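# Drakstead Model 2 Upper Arm Blood Pressure Monitor: Review

I have used the Drakstead Model 2 at home for a little over five months. My doctor asked me to keep a log of my blood pressure before deciding on a change in medication, and the wrist unit I had been using gave readings that jumped all over the place. The Drakstead cost $49 at my pharmacy. It comes with one cuff, four AA batteries, a cloth pouch and a printed booklet.

## Cuff and fit

The supplied cuff is the standard adult size. The range is printed on the inside edge, along with a pair of lines showing whether your arm falls within it. Measure your arm before you buy. A cuff that is too small tends to read high, and one that is too large tends to read low, and no monitor can correct for that. A large cuff is sold separately for $15. I bought one for my husband, and it connects to the same port without an adapter.

The fabric is stiff for the first couple of weeks. After that it wraps more easily and I can put it on with one hand. The hook-and-loop strip still holds firmly. The air tube is on the short side, so the monitor has to sit close to your elbow.

## Taking a reading

Press the large button once and the cuff inflates. A reading takes a bit under a minute. The motor is audible but not loud enough to wake anyone in the next room. Inflation is firm, though less uncomfortable than on the Bisgaard I borrowed from my sister, which squeezed hard enough to leave marks.

The screen shows systolic pressure, diastolic pressure and pulse in large dark numbers. There is no backlight. I take my first reading at 6:30 in the morning, and in winter I have to turn on a lamp. A small symbol comes on if the cuff is loose, and another if you moved during the measurement. There is also an irregular heartbeat symbol. The booklet says to mention it to your doctor if it appears often, and says plainly that it is not a diagnosis.

## Accuracy

I took the monitor to my clinic in September and the nurse compared it with theirs, one reading after the other on the same arm. The systolic number was four points higher on mine and the diastolic was one point lower. She said that was close enough for home use. One comparison does not prove much, and I plan to repeat it at my next checkup.

At home I take two readings a minute apart, morning and evening. The second is usually a little lower than the first. The Drakstead can average them for you, but you have to turn this on by holding the memory button while the unit is off, and the instructions for it are on the last page of the booklet.

## Memory and app

The unit stores readings for two users. You switch between them with a slider on the side, and it is easy to bump. Twice I found my husband's numbers in my log, and there is no way to move a reading or delete just one. You can only clear the whole memory for that user.

The companion app is called Tutent. It pairs over Bluetooth and shows your readings on a chart by week or month. Pairing took me three tries. Since then it has synced without trouble, although only with the app open on the screen. You can export a PDF, and that is the part my doctor found useful. The app wants an account and an email address. If you would prefer not to give one, the monitor works fine alone with a paper log.
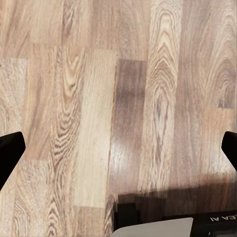 Table height matters more than I expected. The cuff should be level with your heart, with your arm resting and your feet flat on the floor. At my kitchen table I need a folded towel under my elbow. The rubber feet on the monitor keep it from sliding when the tube pulls.

## Batteries

The first set of batteries lasted almost four months at four readings a day. The low battery symbol gave me several days of warning. There is a socket for a wall adapter, but the adapter is not included.

## Compared with the Drirkum

I also considered the Drirkum, which has a backlit screen and a rechargeable battery. It costs more, and its large cuff was out of stock everywhere I looked. If you take readings in the dark or dislike buying batteries, it may suit you better.

## Would I buy it again

Yes. The readings are steady, the numbers are easy to see in daylight, and the log has done what my doctor wanted. I would like a backlight and a stiffer user switch. People who share a monitor should check the slider before every reading. If your numbers look unusual or change suddenly, call your doctor's office before adjusting any medication yourself.

Rating: 4 out of 5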